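Notes from the Kitchen Side of Things

February is the month when everybody who cooks at the Stotus community kitchen starts asking me about countertops. I think it must be the weather. You spend enough dark afternoons staring down at the same stretch of counter, rolling out the same biscuit dough, and sooner or later you begin to notice every scratch and stain on it and to wonder what it would be like to have something new.

I went through all this myself when we moved into the old house on Skundach Road. The counters there were butcher block, and whoever had them before us had been fond of setting down hot pans (I counted 21 scorch rings the first week, and then found more behind the toaster). I loved the look of stone and had more or less made up my mind to have it, until I got the first quote and had to go and sit on the porch for a bit. So we sanded, and we oiled, and we lived with that butcher block for years, and I grew very attached to it.

If you have wood counters, then, please don't be in a hurry to tear them out! A weekend with a sanding block and a bottle of plain mineral oil will do wonders. Start with the coarse paper, finish with the fine, wipe off all the dust with a barely damp rag, and let everything dry overnight before the oil goes on. Put on more than you think you need, go have your supper, and wipe off whatever is still sitting there when you get back. I do mine twice a year, and the kitchen smells faintly of my grandmother's cutting board for a day afterward.
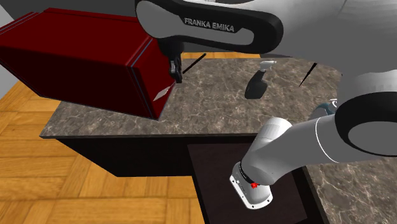 Stone is a different animal, and I say that as someone who finally gave in and got some for the baking end of the kitchen. Pastry loves it. Butter stays firm, the dough doesn't stick half as badly, and you can scrape the whole thing clean with a bench knife in a minute. But it does want looking after. Lemon juice and vinegar will leave dull marks on marble and limestone if you let them sit, and I have one by the sink in the exact shape of a measuring cup to prove it. Granite is more forgiving. Whatever you have, skip the vinegar sprays and use a drop of dish soap in warm water.

For anyone on a budget, do call the stone yards and ask about remnants. The piece I bake on was left over from a much bigger job, and I paid $282 for it, cut and with the edges smoothed. Measure twice before you go, bring a paper template if your corner is an odd one, and take a friend with a strong back, as even a small slab is heavier than it looks. Mine was 40 inches long and we had to stop and rest on the steps.

The biscuit morning is on again this month, starting at nine, with the ovens on from eight for anyone who likes to get in early and chat. Bring an apron and a container to take your biscuits home in. We have flour and butter enough for everybody, but we're always short of rolling pins, so if you have a spare one at home, please tuck it in your bag.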